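Table-setting robot project reaches 444 recorded runs

A project teaching a two-armed robot to lay a table has recorded 444 runs at its Villidton site, the team said on Wednesday. The recordings will be used to train a control model called Juvia, which learns household jobs by copying examples recorded while a person is driving the arms.

The work is run by Pistent, a small robotics company, with data checking done by its partner Bennani. The current block of recording began in July and covers placemats, cutlery and bowls. Glasses and anything breakable have been left for a later block.

Each run follows the same outline. An operator moves the robot's arms by remote control and is given a short written instruction, such as "put the fork on the left mat" or "move the bowl to the middle". The camera views, the arm positions and the opening and closing of the grippers are all saved together. When the job is done the operator presses a pedal, the run is labelled, and the table is reset in a new arrangement.

Forks have taken up more of the schedule than planned. They are thin and shiny, and they can turn in the grip if they are picked up too close to one end. Operators have been asked to slow down over the last few centimetres before letting go, so that the model has plenty of examples of that part of the movement.

The items at the back of the table are there to give the model a more ordinary kitchen to look at. Bread, jars and cartons are swapped between sessions, and most have no part in the task.
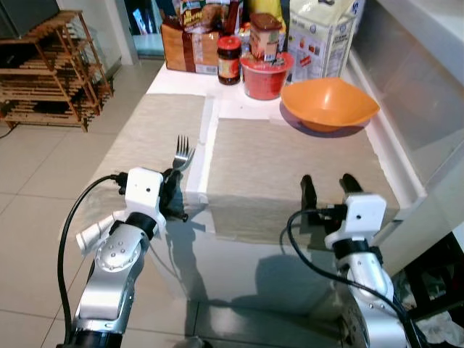
What gets kept

Of the 444 runs, 126 have been set aside and will not be used in the first round of training. Most of those were stopped early or had a gap in one of the camera recordings. A smaller group was finished properly but carried the wrong instruction, and Bennani is relabelling those by hand – a slow job, according to the project's notes, as each one has to be watched from start to finish.

Runs with a fumble in them are kept if the operator recovered. Pistent said an earlier version of Juvia, trained only on tidy runs, tended to stall when an object slipped, and would hold its arms still until someone stepped in. The new set has a separate label for recoveries so they can be counted and, if needed, used more heavily.

Operators work in pairs and swap roles at the halfway point of a shift. One drives while the other resets the table and writes up the log. Both arms are recorded in every run, including those where only one has anything to do.

Next steps

Training on the first set will start once the relabelling is finished. The model will then be tried on the same table, followed by 2 others it has not been recorded on, with 5 arrangements at each.

Pistent has not said whether the recordings will be released. Recording at Villidton continues in the meantime, with spoons next on the list.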